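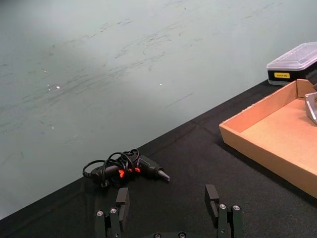
A glue gun with its cord in loops, between the fingers of a gripper at the Walallow workshop.

When Slavica Gashi wants to know if a machine is ready to work in a shop, she does not ask it to lift something heavy. She asks it to put away a glue gun.

"Everybody shows me a robot that picks up a cube," she says. "I do not have cubes in my shop. I have tools with cords."

Gashi managed the repair floor at Farkard, a small furniture maker in Pramstead, for many years before she moved to Walallow, where she now plans tests for robot arms. Her list has 138 chores. All of them are things that a new worker learns in the first morning: wipe the bench, sort the screws, close the lid of a box, put the tool in the tray.

The glue gun is number 7 on the list, and it is still one of the hardest. The body is stiff but the cord is soft, and it lies differently every time. If the fingers close on the gun and also on one loop of the cord, the rest will follow in some way that is difficult to predict. It can pull on another tool or hang over the side of the tray. On a black cloth, a black cord is also not easy for a camera to follow.

In July the team let the arm try the chore 100 times. It put the gun in the tray 61 times. Gashi accepted fewer, as in many of these the cord was left outside, and on her floor this would mean that somebody walks by and catches it with a sleeve.

Milovan Živković, who writes the control software, is more patient with the result. Two years ago, he says, the same arm could not find the handle. Now it learns from recordings in which a person guides the arm by hand, and the team has collected 1,221 of them for the tools with cords alone.

"It is slow, I agree," he says. "But it is slow in a correct way. Before, it was fast and wrong."

How slow? A person clears the tool and winds the cord in a few seconds, usually while speaking with somebody. The arm needs almost a minute, and it does not wind anything.

For the home the answer is even less clear. Živković has a kitchen drawer with three chargers and a hand mixer in it, and he would not give this drawer to any machine he knows. A shop bench is at least the same bench every day – a kitchen is not.

McAlister, a rental company that keeps hundreds of hand tools, has asked to see the tests again in the spring. Gashi told them to bring their own tools, and not to tidy the cords before they come.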